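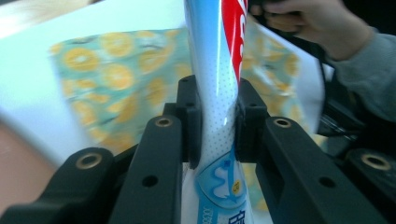 Toothpaste tube, white and pale blue with a red stripe.

Print | E-mail | 63 shares | 3 comments

DEDLEY BATHROOM DRIVE OPENS FOR APRIL – TOOTHPASTE FIRST

For immediate release

Dedley – Nimton Home Pantry is collecting toothpaste and other bathroom basics all through April, drop-off at the Mthembu Street hall. Doors open 9 a.m., close at 2 p.m.

Goal is 200 wash bags, packed and out to families by the end of the month. Each bag gets one full-size tube, two toothbrushes, soap and a washcloth. Toothpaste is the item we run out of first, every time.

"People bring us pasta, people bring us soup, and that's great," said Berwyn Llewellyn, who runs the pantry. "But you can't buy toothpaste with food benefits and it's not cheap. Any brand. Mint, not mint, kids' stuff, we'll take it."

Sealed tubes only please. Caps on tight, no hotel minis, nothing past it's date. Boxes are nice but not needed – tubes go in the bags upright along the side so they dont get squashed.

Stellau Storage is lending shelves and bins for the month. Packing nights start at 6 p.m., bring a friend, bring scissors.

Can't make it to the hall? Leave items in the blue bin by the side door. Cash gifts also welcome, ask at the desk.

Contact: Berwyn Llewellyn, Nimton Home Pantry, Dedley

Print this page | E-mail to a friend

Comments (3)

marcy_d: is floss ok too? have a whole drawer of it

Tom in Dedley: Went by at 2 and the door was locked. Used the bin.

greenporch: Sharing with my church group, thx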